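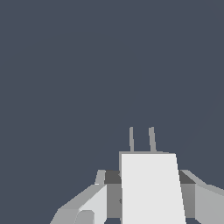

The Ploto 148 is a sheet of heavyweight lettering paper for pen, brush and drawn-letter work intended for exhibition. It is made by Barkeck in a hot-pressed finish and sized on both faces, so either side takes ink. The standard shade is a very light gray, close to white, like the block standing against the dark slate blue at the head of this page. Lettering in opaque white does not read well on it; use the Ploto Dark range for that.

## Specification

- Sheet size: 900 x 1076 mm
- Edges: two deckle, two cut
- Finish: hot-pressed
- Sizing: internal and surface, gelatin
- Grain: long
- Order code: 148-HP

## Use

Carbon and iron gall inks can be applied without preparation. For gouache, stretch the sheet first. Light erasures may be made with a scalpel and burnished through glassine. Gilding on gesso is possible if the sheet is mounted on board before the gesso is laid.

## Supply

Sold flat in single sheets or packs of ten. The current making is around 4000 sheets. Chuensuk handles orders for framed and mounted work; Zekton supplies schools and studios. Sheets cut to size cannot be returned.

Page revised 15/02/2019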